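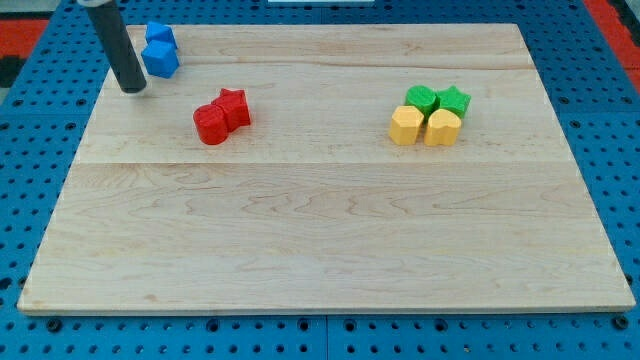
읽는 시간 5분

단풍나무 판

나는 소리를 듣고 로봇이 멈춘 것을 안다. 모터가 돌 때는 작은 벌레가 우는 것 같은 소리가 나고, 멈추면 그 소리가 한 단계 낮아진다. 완전히 없어지지는 않는다. 이 나라에 처음 왔을 때 기숙사 냉장고도 그런 소리를 냈다.

내가 일하는 곳은 Sondeo라는 회사의 이 층이다. 우리는 로봇 팔에게 블록 밀기를 가르친다. 정확하게 말하면 가르치는 것은 우리가 아니고 프로그램이다. 우리는 예를 모은다. 화면에 문장이 나오면 나는 조종간을 잡고 그 문장대로 블록을 민다. "빨간 별을 초록 원기둥 옆으로 미시오." 밀고 나서 단추를 누르면 예 하나가 저장된다. 그러면 다음 문장이 나온다.

블록은 파란색, 빨간색, 초록색, 노란색이 있다. 하트 모양은 밀기가 어렵다. 둥근 쪽을 밀면 옆으로 돌아가 버린다. 별도 어렵지만 별은 팔 사이의 오목한 곳에 끝을 대면 말을 듣는다. 나는 이것을 첫 주에 배웠고, 공책에 한국어로 적었다. 그때는 '오목하다'라는 말을 몰라서 '안으로 들어간 곳'이라고 적었다. 나중에 선배가 공책을 보고 그 옆에 연필로 '오목한'이라고 써 주었다.

선배는 나보다 2년 먼저 온 사람이고, 말이 적다. 점심은 늘 김밥 한 줄이다. 우리는 같은 판을 오전과 오후로 나누어 쓴다. 내가 오후이다. 그래서 내가 자리에 앉으면 판 위에는 항상 선배가 마지막으로 만든 모양이 있다.

규칙에는 교대할 때 블록을 정리하라는 말이 없다. 오히려 정리하지 말라고 한다. 시작하는 모양이 여러 가지여야 프로그램이 잘 배운다고 한다. 그러니까 선배가 남긴 모양에는 아무 뜻이 없다. 마지막 문장이 시킨 대로 된 모양일 뿐이다. 나도 그것을 안다. 하지만 나는 매일 그것을 읽는다. 외국어를 오래 배운 사람의 버릇이라고 생각한다. 모르는 것이 앞에 있으면 먼저 읽으려고 한다.

칠월 마지막 주에 선배가 그만둔다는 말을 들었다. Shirima로 간다고 했다. 나는 그곳이 도시 이름인지 회사 이름인지 몰라서 물어보고 싶었는데, 물어보는 문장을 머릿속에서 고치는 동안 이야기가 다른 데로 갔다. 이런 일은 나에게 자주 있다. 문장이 다 되었을 때는 벌써 사람들이 컵을 씻고 있다.

선배의 마지막 날에 나는 조금 일찍 갔다. 선배는 아직 앉아 있었다. 로봇 팔은 판의 왼쪽 뒤에 멈추어 있었고, 그 옆에 파란 블록 두 개가 앞뒤로 서 있었다. 빨간 원기둥과 빨간 별은 서로 붙어 있었다. 오른쪽에는 초록 두 개와 노란 두 개가 네모나게 모여 있었다. 판의 앞쪽 반은 비어 있고 나뭇결만 보였다.

"다 했어요?" 내가 물었다.

"하나 남았어요. 문장이 이상해서."

나는 화면을 보았다. 문장은 이러했다. "같은 색끼리 모으시오."

색은 벌써 모여 있었다. 프로그램이 문장을 고를 때 판을 보지 않으니까 가끔 이런 일이 생긴다. 우리는 Nosik이라는 도구를 쓰는데, 그 도구에는 '이미 됨'이라는 단추가 없다. '성공'과 '실패'만 있다. 아무것도 움직이지 않고 '성공'을 누르면 길이가 너무 짧은 예가 되고, 밤에 검사하는 프로그램이 그것을 버린다.

"조금 흩었다가 다시 모으면 어때요?" 내가 말했다.

"그러면 프로그램이 그것을 배우잖아요. 모여 있으면 먼저 흩는 거라고."

선배가 그렇게 길게 말하는 것은 드문 일이었다. 우리는 잠시 판을 보았다. 오늘 선배의 숫자는 766이었다. 화면 구석에 작게 나와 있었다. 창밖에서 트럭이 후진하는 소리가 났다.

"Shirima는 어디예요?" 나는 물었다. 문장을 고치지 않고 그냥 물었다.

"바닷가예요. 버스로 거의 90분. 거기 언니가 식당을 해요."

"김밥 식당이에요?"

선배는 웃었다. 아니라고, 생선이라고 했다. 그리고 언니가 허리가 아파서 여름부터 혼자 하기 힘들어졌다고 했다. 로봇 일이 싫어진 것은 아니라고도 했다. 나는 대답으로 할 말을 몇 개 생각했지만 모두 교과서에 있는 말이었다. 그래서 "생선은 뼈가 어렵지요"라고 말했다. 선배는 그렇다고, 뼈가 어렵다고 대답했다.

그다음에 선배는 의자에서 일어나 나에게 자리를 주었다. 문장은 그대로 화면에 있었다.

"이거 해 줄래요? 나는 모르겠어요."

나는 앉아서 조종간을 잡았다. 조종간은 따뜻했다. 나는 팔을 조금 움직여서 파란 블록 뒤쪽에 끝을 대고, 앞의 블록 쪽으로 아주 조금 밀었다. 두 블록 사이에 틈이 있었는지 없었는지 나는 지금도 모른다. 벌레 소리가 높아졌다가 다시 낮아졌다. 나는 '성공'을 눌렀다.

숫자가 767이 되지는 않았다. 자리가 바뀌면 이름도 바꾸어야 하는데, 우리 둘 다 그것을 잊었다. 화면은 입력을 받지 않고 나에게 로그인하라고 했다. 로그인을 하니까 새 문장이 나왔다. "노란 하트를 판 앞쪽 가운데로 미시오."

선배는 가방을 들고 내가 하트를 미는 것을 보았다. 하트는 두 번 돌아갔고, 세 번째에 똑바로 갔다.

"오목한 데를 밀어요." 선배가 말했다.

"네. 오목한 데."

요즘 오전에는 새로 온 사람이 앉는다. 그 사람은 규칙을 잘 읽지 않았는지 교대하기 전에 블록을 모두 한 줄로 세워 놓는다. 나는 그러지 말라고 말해야 한다. 문장은 벌써 준비했다. 내일 말할 것이다.

Skultidine 단편 23호에 실린 글
최종 수정: 2018년 8월 26일
문의는 편집부로 | © Skultidine. 무단 전재 금지 | 맨 위로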